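Review: Gresen Plekton under-sink water filter, after one cartridge
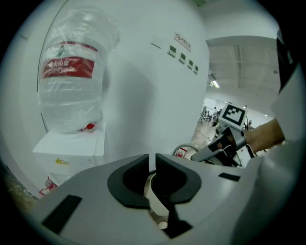

Bottled water on a dispenser cabinet, with the film still on the jug.

Posted 12/22/20 by Osaze Mohammed

The Plekton is a single-stage carbon block filter that mounts under a kitchen sink and feeds its own small faucet. Gresen sells it as a replacement for bottled water. I installed one in April and have now run the first cartridge to the end of its rated life, so this review covers fitting, flow, taste and running cost. I bought the unit at retail.

What comes in the box

The filter head, one cartridge, a mounting bracket with screws, a faucet with a chrome finish, a brass tee for the cold line, and a coil of quarter-inch tubing. The tubing was long enough for my cabinet with a fair amount left over. There is no drill bit for the faucet hole. My sink had a spare hole with a blanking cap. If yours does not, budget for a hole saw suited to your sink material.

Installation

The tee goes between the shutoff valve and the cold supply hose. Gresen supplies a rubber washer for one side only, and the instructions show it on the wrong side in the second diagram. The written steps are correct. Follow those.

Push-fit connectors are used throughout. Cut the tube square, push until it stops, then pull back to check. One of mine wept at the head until I recut the end with a proper tube cutter. The kitchen knife I used first had left a slight angle.

The bracket has two slots and hangs from two screws. Leave clearance below it, as the cartridge drops straight down when released. The manual gives the clearance in the specifications table at the back and not in the mounting section.

Flow

Flow from the faucet was good when new and fell off slowly. Filling a large saucepan became tedious in the last few weeks of the cartridge. A neighbor, Puspita Menon, has the same unit one floor up, where the supply pressure is lower, and finds it slow even with a fresh cartridge. Check your pressure before ordering. Gresen lists a minimum but does not say what flow to expect at that minimum.

Taste and odor

Our tap water in Ernside has a noticeable chlorine smell in the morning. The filtered water had none that I could detect until late in the cartridge's life, when a trace came back. The first several pitchers carried fine black carbon dust despite the recommended flush. I flushed for twice the stated time and it cleared.

The filter does not soften water. Scale in the kettle is unchanged. Buyers who want that should look at a different type of system, such as the Powell two-stage, which takes up more cabinet space.

Cartridge life and cost

I fitted an inline meter. The cartridge had passed 3,710 liters when I replaced it, after 266 days. There is no indicator on the head, so without a meter you are relying on a calendar sticker. Replacement takes a quarter turn and a towel. The head shuts off the water by itself when the cartridge is out, and mine did so without dripping.

A cartridge costs less than our household used to spend on delivered jugs in two months.

Faults

The faucet lever loosened twice. A 2 mm hex key fixes it, not included. The chrome has a small pit near the base.

Rating: 4 out of 5. One point off for the diagram, the missing indicator and the faucet lever.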